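3.2 Autofocus trials

We tested 13 lenses on the Skeltden body, each at its widest aperture and again stopped down two stops. Every lens made 49 focus attempts per setting, starting from its nearest focus distance. Hodžić and Perić ran the trials in December under fixed indoor light.

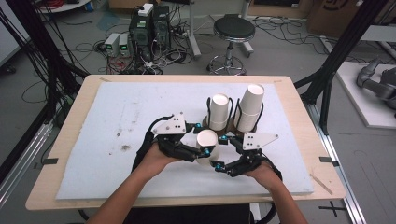 Three lenses were left out of the low-light runs after their firmware failed to load. For the rest, we logged the time from half-press to focus lock and scored sharpness on the center crop only. Corner results are given in Section 4.

Figure 2. Tabletop with a pale foam board and an upside-down white paper cup.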